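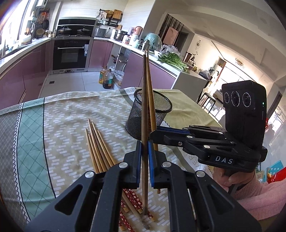

Figure 1. Pairing task, view from the left-hand gripper. Two chopsticks held side by side above the table, mesh holder behind.

Week 5 handout: Learning two-handed tasks from hand-held gripper data

Reading for this week: the Bolow report, sections 2 and 4. Skip the appendix on calibration unless you plan to use it in your project.

1. The setup

Last week we looked at teleoperation, where a person drives the robot and the robot's own joints are recorded. This week there is no robot during recording. A person holds one gripper in each hand and does the task directly. Each gripper carries its own camera, and the policy is later trained to predict gripper motion and jaw opening from those views.

The chopstick task is the one used throughout the report. It has three stages:

Pick: each gripper takes one chopstick.
Pair: the two are brought together, close to parallel, tips level.
Place: both go into the mesh holder.

The pads touch each stick over a short length, so a small turn of the wrist moves the tip a long way. Most of the errors in the Pair stage come from this.

2. The data

The Nedmont set has 1676 demonstrations recorded in home kitchens. Cluttered counters were left as they were. Each demonstration is cut into the three stages by hand, and the stage label is given to the policy only during training.

Two things to note when you read the results table. First, the views from the left and right grippers are treated as separate inputs and are not stitched. Second, each camera often sees the other gripper, and the authors use this to estimate the distance between the two hands. When the other gripper drops out of view, the estimate is carried forward for up to 12 steps and then marked as missing. 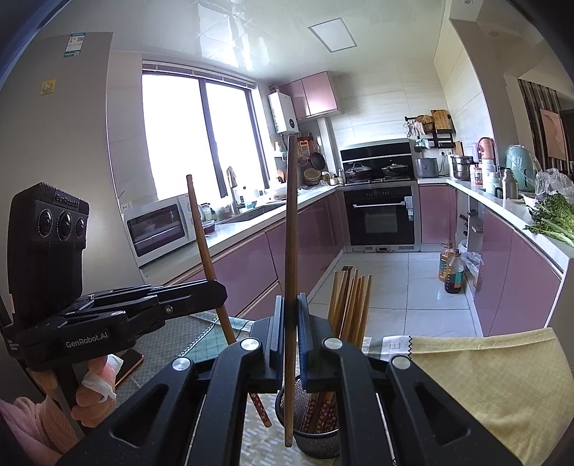
3. The Rizk baseline

The baseline policy (Rizk) takes both views and predicts the motion of each hand in its own coordinates. It has no term for how the hands relate to each other. It does well on Pick and poorly on Pair. The report's main change is to add the relative pose of the two grippers as an input and as a second prediction target. With both in place, failures in the Pair stage drop by 18 percentage points. With the input alone, the gain is much smaller. We will go over why in class.

Place is hardly affected. By that stage the sticks are already together and each hand can be guided toward the holder on its own.

4. Limits

The same holder appears in training and in test, so the results say little about other containers. The pattern on the chopstick handles may also help the policy tell one end from the other. Plain sticks were not tested separately.

5. For the lab

Log in to the Proneo machine and copy the week 5 folder to your own space. Train the baseline with the settings given, then switch on the relative pose input and train again. Hand in both loss curves and one paragraph on where the Pair stage fails. Look at the failed runs before you write it.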